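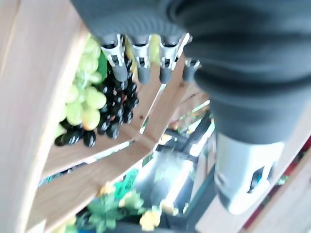
Granthorpe Produce Display Rack, Light Wood

The Granthorpe is a wooden rack for the open display of whole fruit and vegetables in greengrocers, farm shops and canteen servery areas. It is supplied by Bustel as a counter-top unit or, with the leg set, as a floor-standing unit. The wood is pale, with visible grain, and carries a clear matt finish. Bunches of grapes can be laid directly on the rack without a tray or liner. Green and black varieties may be placed next to each other.

Construction

The shelf surface is made up of parallel rails fixed to two side members. Gaps between the rails allow air to reach the underside of the fruit and let loose stalks and leaf fall through to the drip board below. All upper edges are rounded over and sanded. Fixings are stainless steel, countersunk from beneath, so no screw head comes into contact with produce.

The side members are drilled for three shelf angles. The lowest angle suits grapes, cherries on the stalk and other soft fruit. The middle and steepest angles are intended for apples, citrus and root vegetables and need the front lip (ordered separately).

Specification

Overall width: 1855 mm
Shelf depth: 300 mm
Rail width: 45 mm
Gap between rails: 19 mm
Finish: clear matt, water-based
Supplied: flat, with fixings and hex key
Assembly: two persons

Loading

Soft fruit should be laid in a single layer where possible. Bunches may overlap at their edges but should not be stacked. Place each bunch with the main stem towards the back of the rack, so that customers lift it from the shoulder of the bunch and fewer berries are pulled off. Berries hanging over a rail are acceptable provided they do not reach the shelf below.

Keep the rack out of direct sun. It is not refrigerated and has no provision for misting. Where fruit is held on display overnight, transfer it to cold storage in its delivery crates and return it to the rack in the morning.

Cleaning

Brush out the gaps daily. Wipe the rails along the grain with a damp cloth and a mild detergent, then dry with a clean cloth. Do not use bleach, abrasive pads or a pressure washer. Juice from dark grapes will mark the finish if left to dry. Light marks can be removed with a fine nylon pad and the touch-up finish listed under accessories. The drip board slides out from the rear and can be washed in a sink.

Individual rails are replaceable. Undo the fixings at each end from beneath, lift the rail clear and fit the new one in the same position. Do not fully tighten the first end until the second has been started.

Accessories

Leg set with levelling feet
Front lip, wood, to match
Ticket rail, clip-on
Spare rail, single
Spare drip board
Touch-up finish, small tin

The Prukano ticket holder fits the clip-on ticket rail without an adaptor. Holders from the older Đặng range need the spacer strip, which is included with the rail on request.

Ordering

Racks are made to order in the standard width. Other widths can be quoted on receipt of a drawing. Wood is a natural material and colour will vary between racks and between rails on the same rack. If several units are to stand side by side, order them together so that the rails can be selected from one batch.

Trade enquiries: Agata Palumbo. Drawings and non-standard sizes: Gebhard Strebel.

Specification revised Apr 9, 2022. Earlier racks have a fixed drip board and do not accept the current spare.

We use cookies to remember your basket and to measure visits to this site. Accept all | Manage settings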